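Roltesville to test food scrap drop-off at 11 sites

2021-04-01

Roltesville residents will be able to drop off kitchen scraps at 11 sites across the city starting in June, under a pilot program the city council approved this week.

The program will run for six months. Residents can bring fruit and vegetable peels, coffee grounds, eggshells, bread and plain cooked grains at no charge. Meat, dairy, cooking oil and pet waste will not be taken.

Sachiko Sugiyama, the city's solid waste manager, told the council that food makes up a large share of what the city pays to bury each year. The city's contract with the Kirham landfill comes up for renewal next year, and rates are expected to rise.

"We would like to know how much we can keep out of the truck before we sign anything," Sugiyama said. "Six months should give us a fair number to work with."

The scraps will go to Jitaru, a composting company with a yard off the county road north of town. Jitaru will collect from each site twice a week and weigh every load. Finished compost will be offered back to residents in the fall, with a limit of 2 bags per household.

The council voted 6 to 1 in favor. The one vote against came from a member who said the city should wait until the street repair budget is settled. Several residents who spoke during public comment asked about smell and rats, mainly at the two sites next to apartment buildings. Sugiyama said containers at those sites will have latching lids and will be washed out at every pickup. If complaints continue, the sites can be moved.

Most of the drop-off points are in parks and library parking lots. The others are at the farmers market, the north fire station and the community college. A full list will be posted on the city website in May, along with a map.

Households that sign up in advance will get a small countertop pail with a lid. The city has ordered a first batch from Stundumano, a housewares supplier, and will hand them out at the main library. Residents may also use their own containers. Paper bags are fine, but plastic bags are not accepted, even those labeled compostable – the yard has no way to sort them from ordinary plastic.

Schools are not part of the pilot. The school district has asked to be considered if the program continues past its first six months, and a decision on that is expected during the winter budget talks.

Metal bins hold up to years of use even when the inside gets scratched and worn, Sugiyama said, and the city plans to use them wherever it can.

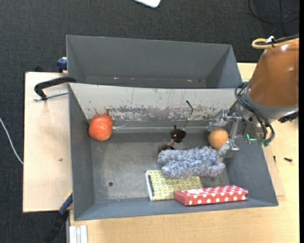

How to sign up

Registration opens in May, online or by phone through the public works office. There is no fee, and renters as well as homeowners may register. Proof of address is needed only when picking up a pail, at a limit of one per household.

Drop-off sites will be open from 10 a.m. until dusk. Residents who want to help at a site can leave their name with the public works office.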